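Home | Articles | Building elements | Index | Contact

Mullion

A mullion is a vertical member that divides a window, door or screen into separate units. The term is also used loosely for horizontal dividers, although the correct name for a horizontal member is a transom. In large openings the mullion may carry load from the wall or lintel above; in small ones it only supports the glazing and resists wind pressure.

Terminology

Usage varies between trades. Joiners usually keep "mullion" for a member that separates two complete sashes or lights, and call the thinner strips inside a single sash muntins or glazing bars. Catalogs often ignore the distinction. In a window three lights wide and two high, the two uprights are mullions and the crosspieces are transoms or muntins, depending on their depth and on whether they are part of the main frame.
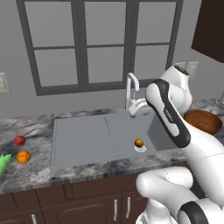
History

Stone mullions came into general use in large churches once wall openings grew wider than a single slab or arch could safely span. The early type was a plain shaft with a chamfered edge. Later masons cut hollow and ogee moldings and carried the uprights into branching tracery at the head of the window.

Domestic buildings adopted the form more slowly. At Lutden, the surviving hall range has stone mullions on the ground floor and oak ones above, the oak being set diagonally so that a corner faces outward. Unglazed openings of this kind were closed with shutters. The growth of sash windows reduced the need for fixed uprights, and many older openings were altered by cutting the mullions out and fitting a wooden frame in the gap. The survey of the Zumham district by Sinéad Hegarty recorded 19 houses with mullions removed in this way and 13 where stubs remained visible in the sill.

Metal sections appeared with factory glazing. Rolled steel allowed a much narrower sight line than timber for the same stiffness, and extruded aluminum later replaced steel in most commercial work.

Structural behavior

A non-loadbearing mullion is treated as a beam standing on end. Wind acts on the panes at either side and is passed to the mullion along its length, then to the frame at head and sill. Deflection normally governs the design before strength does - glass edges and seals fail at movements the metal itself would tolerate. For this reason deep, narrow sections are preferred, with the greater dimension set at right angles to the glass.

Where a mullion does carry load, the head connection must be tight and the sill must be supported directly beneath it. Cracked sills in older stonework are commonly traced to a mullion bearing on an unsupported span.
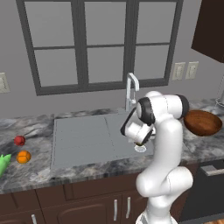 Six-light window with dark frame above a marble counter.

Placement and proportion

Spacing is set by glass size, the position of opening lights and the layout of the room. Equal divisions are common but not universal. In the Egan pattern, used in the Flilton terraces, the center light is fixed and the outer lights open outward on side hinges. The mullions are 50 mm wide on the face, with a rebate of 9 mm for the glass.

In kitchens, the sill is generally kept above the backsplash so that the bottom rail stays clear of standing water. Windows over a sink are awkward to reach, and crank or lever handles are often placed low on the mullion.
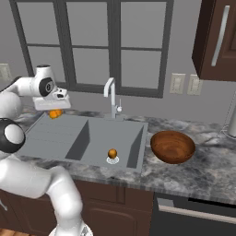
Double-basin sink set in a kitchen countertop.

Maintenance

Timber mullions decay first at the foot, where the end grain meets the sill. Repair is by splicing in new wood with a sloping joint that sheds water outward. Steel sections rust behind the putty and may push against the glass as they expand. Stone is repointed in lime mortar; hard cement traps moisture and causes the face to spall.

See also: Casement - Muntin - Sill - Tracery - Transom

Shares: 13 | Comments: 0

Back to top | Contact the editors | Copyright and reuse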